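Two Arms and an Orange Pouch at the Tovcombe Shared Workshop

I stopped in at the Tovcombe workshop to see how the two-arm build is coming along, and I ended up staying until they locked up! 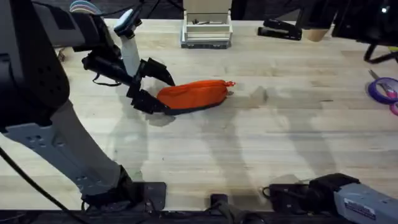

What they're working on

Sayaka Hoshino and Radu Surdu have been at this since July, mostly evenings, and they've picked the humble zippered pouch as their first real challenge. Soft stuff is hard, Radu told me (he's said it to everyone, I think). A block of wood stays the shape you left it, but a puffy bag squashes and rolls and hides its zipper pull. The plan is for the left arm to hold one end while the right arm goes for the zipper.

They've spent $486 so far, and $285 of that went on motors. The gripper fingers are on version six. Sayaka keeps the old ones in a coffee can and will happily show you every single one if you ask, so ask!

The goal is 100 zips in a row before they move on to putting things in the pouch. I wanted to know when that might be and got a shrug and a cookie.

Come by

The workshop is open to members every evening from 6, and guests are welcome if they sign in. Bring a pouch with a stubborn zipper if you've got one. They want variety.

Comments

Mawar Hidayat: Mine sticks halfway every time, I'll drop it off!

Habibur Munshi: Which motors did they go with? I'm pricing out a single arm at home.

Yolotzin Arriaga: Cookies were mine. You're welcome.

Recent items
Laser cutter back in service
Fultness swap table: what's left
Beginner soldering, new session added

Contact | © Tovcombe Shared Workshop | Back to top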